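Courses > Robot Learning > Handouts > Week 9: wrist views

Notes by Senan Ó Súilleabháin. Read before lab, we wont have time to repeat it.

Recap. Behavior cloning = supervised learning on demos. Image in, gripper motion out. Works fine near the data, drifts away from it. Small error, new view, bigger error.

Sorex set, collected in August: 310 demos, half of them (155) with the box moved between runs. Policy trained on all 310 did better than the one trained on the fixed-box half. 63 test trials each. Same network, same number of steps, so the gain is from the data.

Why? Fixed box = the policy can use it as a landmark and ignore the part. Keane calls this shortcut learning, same idea as in the vision lectures.
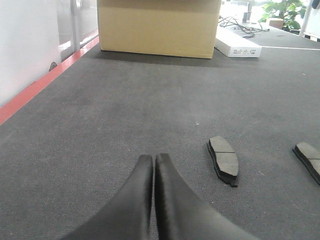

Wrist cameras help, but dont fix it. The fingers always sit in the same spot in the view, so the offset from fingertip to part is easy to learn. Background still leaks in though. With two brake pads lying flat to the right of the fingers, the useful pixels are a small share of the total; cardboard box, cables and the red edge strip are all there to latch on to. Also: two near identical targets. Average the two actions and you get a grasp between them. See mixture outputs, next handout.

To do: mask the background, retrain, compare. Bring your plots.

2 comments | 9 shares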